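Brokadska brings its packing mornings for families to Zesthorpe

For immediate release, July

Brokadska, the small company behind the Bromedden range of children's travel bags, will open its doors in Zesthorpe this summer for a series of free packing mornings. The first one takes place on Wednesday at 9 in the morning, in the upstairs room of the Mathew building, and there will be 8 mornings in total until the school holidays are over.

The idea is simple. A family comes with a child, a bag and the things they want to take on a day trip or on a longer journey. Our staff sit down with them at a table and together they put everything in the bag, take it out again, and put it back in a better way. Parents who have no bag with them can borrow one for the morning. It is not necessary to buy anything.

We started these mornings last year in our own workshop, after many letters from parents. Most of them wrote about the same problem. The bag of the child is packed at the last moment by an adult, the child does not know what is inside, and on the train everything must come out on the seat before the one wanted thing is found. Several parents asked us for a bag with more pockets. We tried this, and made a sample with 7 pockets. The children in our test families forgot what they had put in which pocket, and the parents too, so we returned to a simpler bag and began to think more about the packing itself.

At the packing mornings we work with a small number of things. We ask the child to choose one soft toy, one thing to do, one thing to eat and one thing to wear. The adult may add what belongs to the adult, for example a charger, tickets or a small case with medicines, but these should go in last and flat against the back, where the child will not pull them out by mistake. 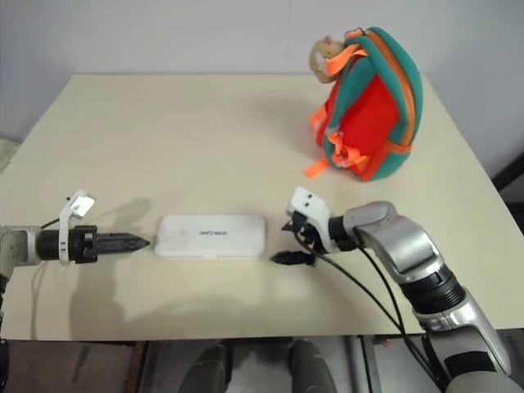 The soft toy is often the most difficult question. Many children do not like to see it go inside a closed bag, and we have learned not to insist. It can travel near the top, with the head looking out, as long as the zip is closed as far as possible and the toy is carried inside for the busy parts of the journey. For a very small toy we suggest a short ribbon tied to the handle. A big toy is better in the arms.

Straps are the second subject of the morning. On a child's back a loose strap end can catch on a door or a seat, so we show how to roll it up and fasten it with a small elastic band. We also show how to set the shoulder straps to the right length, with the child wearing the coat that will be worn on the day. In our workshop we noticed that most bags hang too low. The top of the bag should be near the shoulders, and the child should be able to sit down with it without falling forward.

Each morning has place for 16 children. They should be old enough to carry a small bag alone, and every child must stay with an adult. The session is calm and there is no competition. When a child has finished packing, there is a corner with paper and pencils, where they can draw a list of what is in the bag. Drawings work well for this – a child who cannot read yet can still check the list before going home from a visit to grandparents. We ask families to keep the drawing in the bag all summer.

Families are also welcome to bring an old bag that is not comfortable any more, of any make. A member of our workshop team will be present with needle, thread and spare buckles, and can do small repairs on the spot. Bigger repairs, such as a broken zip, can be left with us and collected at the next packing morning. There is no charge for small repairs. For a new zip we ask only the price of the material.

Places are free but must be reserved, by telephone or at the front desk of the Mathew building. Please tell us when you reserve if your child needs a quieter table. The upstairs room can be reached by lift, and prams can stay on the ground floor next to the stairs. Water and fruit will be on the table by the door.

About Brokadska

Brokadska designs and repairs bags for children. The Bromedden range is sewn in our own workshop, and spare straps, buckles and handles can be ordered separately for all models. Journalists who would like to visit a packing morning are asked to contact the press office of Brokadska at least one day before. Photographs of children can be taken only with the agreement of their parents.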